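Vajilla para colectividades Lullement

Referencia: 367
Distribuye: Andon Equipamiento

La serie Lullement se ha concebido para comedores escolares, residencias y centros de día que precisan una vajilla apilable, ligera y fácil de clasificar por colores. Se compone de platos llanos, platos de postre y cuencos bajos, disponibles por separado o en lotes de 30 piezas de un mismo color.

Todas las piezas admiten el lavado en tren industrial. Se recomienda retirar los restos antes de introducirlas en la cesta y evitar estropajos metálicos, que dejan marcas en la superficie y acortan su vida útil.

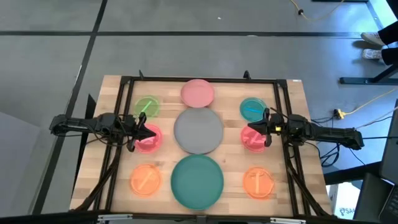 Los pedidos superiores a 100 piezas se sirven en cajas retornables Esico, sin cargo adicional. Para cantidades menores se aplicará la tarifa de portes vigente en la fecha de la solicitud. El plazo de entrega habitual es de roughly dos semanas en territorio peninsular; Baleares, Canarias, Ceuta y Melilla, consultar.

Garantía: 2 años frente a defectos de fabricación. Quedan excluidos los daños por caída, el uso en horno y el contacto directo con placas calientes.

Complementos compatibles: carro portaplatos Boateng, separadores de estante y tapas para transporte (se suministran aparte).

Tarifas actualizadas el 13 jul 2022. Impuestos no incluidos.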